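Chapter 5
When the Door Will Not Open: Interlocks and Stalled Grippers

In June, a household robot at the Drollell test apartment pulled on the door of a washing machine that was still running. The door was locked, as it should have been. The robot had no way to know that, so it kept pulling. After 29 seconds the motor in one finger overheated and the arm shut down with its hand still on the door.

Harish Pant, the engineer on duty, cut the power and let the washer finish its cycle. The log showed 403 force warnings. Each one had been recorded, and none had been set up to stop the arm.
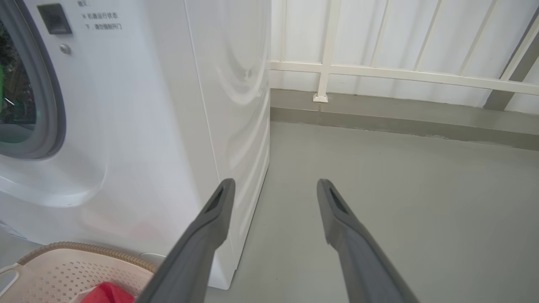

Figure 5.1 Gripper fingers near a front-loading washer. The printed Chinese text on the front panel cautions against forcing the door while the machine is running.

A person who finds a door locked lets go and checks the machine. A robot needs that step written into its program. In the Drollell case, the program treated a closed door as a stuck door, and its only answer to a stuck door was more force.

This chapter covers three topics. Section 5.1 explains how a door interlock works and why a robot must never try to defeat one. Section 5.2 deals with force limits and with the difference between a warning and a stop. Section 5.3 follows the fault report line by line and asks you to find the first point at which the arm should have let go.

Before you begin, review the terms stall, torque and emergency stop on page 122.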